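Moving the Desk, Again

I have moved my desk for the third time since we came to Grerton, and I think I may finally be done, although my family has heard that before and they were very kind about not laughing.

When we first got the house I put it under the window, the way everyone does. You picture yourself looking up from your work at the trees (and we do have nice trees!), thinking your good thoughts, and then going back to the page much refreshed. What I did was watch the neighbor's dog. I watched that dog for most of a winter. I could tell you his whole schedule. Then the sun came around in March and I couldn't see my screen before lunch, so I gave up on the window and dragged everything over to the long wall.

The long wall was fine for a while. I hung up my calendar and the print my sister gave me, and I got a lot of writing done there, more than 3000 words one weekend, which for me is a flood. But my back was to the door, and I am a person who jumps. Anyone coming in to ask where the scissors were got a shriek for an answer. 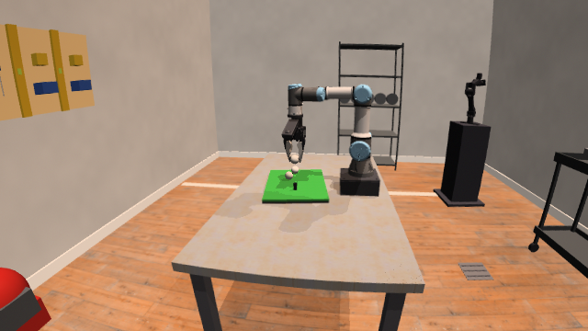

So a couple of weeks ago, on a Tuesday when I should have been doing our taxes, I started measuring. I drew the room on graph paper and cut out little paper shapes for the desk and the bookcase and the armchair, the way my mother used to before she'd let my father lift so much as a footstool. It is a wonderful way to spend an afternoon. I slid those scraps around with a cup of tea going cold next to me and felt ten years old.

What I ended up with is the desk standing sideways to the window, with the short end against the wall, so the light falls over my left shoulder and I can see the door without turning my head. The armchair went into the corner where the desk used to be, and it has already been claimed by the cat. The bookcase had to be emptied before it would budge, and that took me 2 evenings, mostly because I kept sitting down on the floor to read. I found my old Osman paperbacks, the ones with the cracked orange spines, and a recipe for plum cake I'd been missing since before the move.

The lamp is the one thing I haven't solved. My old Dullus lamp is too short for where it needs to be, and the cord only just reaches if I run it behind the radiator, and I don't like that at all. If any of you have a floor lamp you love, one that bends and doesn't wobble, please tell me in the comments. In the meantime I'm working by daylight and quitting when it gets dim, and dinner has been on time all week.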